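Two weeks with the Clallis scene pack

January 16, 2022 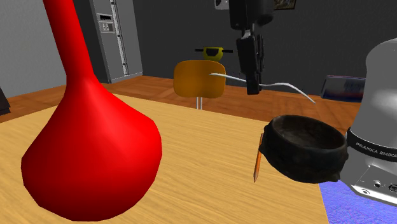
So I finally caved and bought the Clallis household pack for my simulator, and I've been poking at it every evening since New Year's. Shih-chieh Yau talked me into it (he'd already burned a weekend modeling kitchen stuff by hand and was pretty grumpy about it). You get 1000 objects and a bunch of furnished rooms, and the arms load right in. I had a Franka sitting at a table in my first evening, which for me is a record!

What I like: the lighting. Shiny things look shiny, rough things look rough, and my vision model has stopped being so smug about its scores. I rendered 2230 views over one weekend and my old desktop only crashed twice.

What I don't like: the collision shapes. Bowls are the worst. Some of them are treated like solid lumps, so anything you try to drop inside just sits on top. I wrote to support, and Oratile Nkosi got back to me the next morning with a patched set, so big points there. Thin stuff is still jittery, though, and I ended up bumping the physics steps way up.

I also tried the Brirnell trial before this one. Cheaper, but the rooms felt bare and I gave up on the installer.

Would I buy it again? Yeah, I think so. Next I want to try the drawers and cabinets, if I can get the hinges to behave.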